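Notes from the allotments — 23/07/2019

Well, the beans have won. I went away for one long weekend and came back to find them over the top of the canes, through the netting and halfway into next door's raspberries, and I've been picking into carrier bags ever since. If you live in Watarham and have a front step, please don't be surprised to find something green on it by the end of the week.

It's been a funny old summer up at Brindden Lane. We had that cold start when nothing would shift, then all the rain, and now everything has decided to crop at once. My potatoes are better than last year's (not hard), the onions are small but they're firm, and the lettuces bolted the minute I looked away. I did get one decent bowl of strawberries before the blackbirds found the hole in the net. One bowl! I ate it standing up by the shed and I'm not sorry.
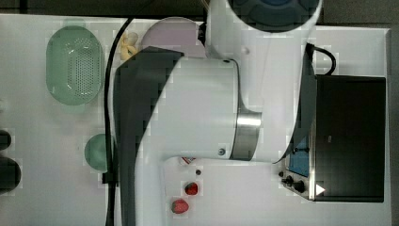 Anyway, water. The new tap at the bottom end is in and working, so those of you on the lower plots no longer have to trudge up the slope with a can in each hand. It's stiff, so give it a proper turn to close it, and please take your hose off when you go home. The old tap by the gate still drips and will go on dripping until the plumber comes back with the right part. I've put a bucket under it, which you're very welcome to empty over your courgettes.

While I was waiting for the plumber the first time, I had a read of the old parish papers, and I've got rather hooked. The field was first let out in strips in 1826, and there were 13 of them to begin with. We've got 41 plots now, and it's still the same hedge along the north side as far as I can make out from the map. The rules were fierce. No working on Sundays, no pigs, and you could lose your strip for swearing at a neighbour. I'm glad that last one has lapsed, having heard some of the language over the bindweed this month (mine included).

The best bit was a long row about somebody's plum tree hanging over somebody else's cabbages. It went on for three years and then the papers simply stop, so I don't know who came out on top. There is a very old plum stump on the corner by the compost bays, though, and I do like to think it's the one.

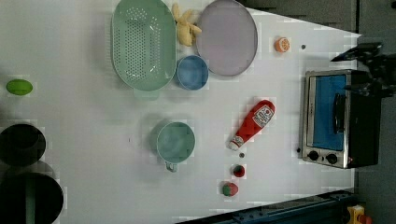
Now, gluts. I've had lots of you asking what to do with courgettes once the family has begun to complain. Grate them, squeeze them hard in a tea towel — harder than you think — and stir them through a fritter batter with plenty of mint and a bit of crumbled feta. They freeze well once they're cooked, too. Beans I just blanch for two minutes and bag up. I've tried salting them the old way and we didn't care for it at all, so that jar has gone on the compost.

Abubakar, the greengrocer on the high street, has said again that they'll put out a crate by the door for spare veg, help yourself and leave what you can in the tin. Last summer the tin went towards the new water butts. Please give things a quick rinse first and don't leave marrows the size of a toddler. They went home with the same people who brought them.

Plot rents are due in September as usual, and the waiting list is open again if you know anyone who's keen. Half plots are a good way to start. I began with a half one, swore I'd never need more, and took on the other half the very next spring.

Right, I'm off to pick more beans.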